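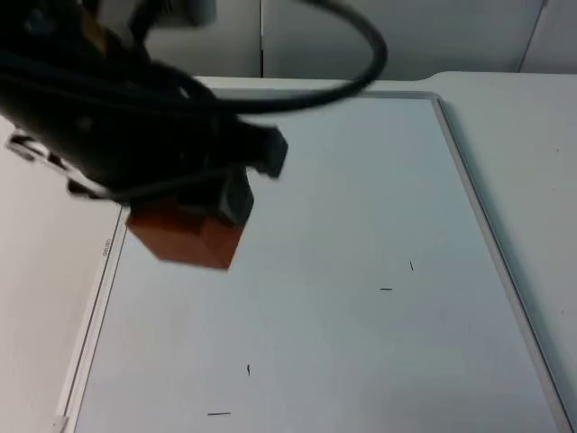 A reddish-brown block in the gripper.

4 min read

The Mondov recall petition: questions readers keep sending us

What is the petition for?

It asks for a recall vote on Mayor Arlo Tillman. If enough valid signatures are turned in, Mondov gets a special election with one question on it: does he stay or go. It doesn't pick a replacement, whatever the yard signs suggest.

Who is behind it?

A group calling itself Sita, which has a website, a logo and very little else on paper. Its spokeswoman is Karla Alvarado, who ran for the Gomgate ward seat and lost by 52 votes. She says the two things are unrelated. Readers can weigh that for themselves.

What is the mayor accused of?

The petition lists "failure to consult" on the Gomgate road closure and "loss of public trust." The first is at least checkable. The closure went to one public hearing, in August, at 2 in the afternoon, when most people who drive that road were at work. The second is a feeling, and you can't look up a feeling in the minutes.

Tillman's side says the hearing was properly posted. It was, on a board inside city hall.

Sita says it already has the numbers. Does it?

We don't know, and we doubt Sita does either. The group claims "up to 300 signatures a night" from door knocking. We asked to see the count sheets for any one night and were told they were being organized. Until the city clerk, Hiba Chidiac, has checked names against the voter roll, any total you hear is a press release.

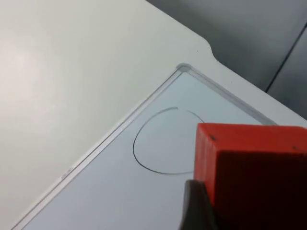 The same goes for the mayor's office, which keeps telling callers that half the signatures are bad. Nothing has been filed, so it's hard to see how anyone there would know.

Can I take my name off if I already signed?

Yes, until the petition is filed. You write to the clerk with your name, address and signature. A phone call won't do it, and neither will telling the person with the clipboard.

Who would replace him?

If the recall passes, the council president, Eirini Alexiou, serves until the next regular election. Alexiou voted for the road closure too. We have asked Sita twice why that doesn't bother it and are still waiting.

Who is paying for all this?

Good question. Local rules only require a group to name donors who give more than $100, and Sita's one report names a single donor, Myrto Manolakis, with no employer listed. The mayor's defense fund hasn't filed a report yet – it says it isn't required to. The clerk's office says it is looking into that.

Will the road reopen if he's recalled?

No. The closure is a council vote and only the council can undo it. Several people told us they signed to get the road back, so somebody at the door is either confused or being generous with the facts.

Where can I read the petition?

There is a copy at the clerk's counter. Ask for the full text, with the statement of reasons attached. The one-page version being handed out leaves off the mayor's reply.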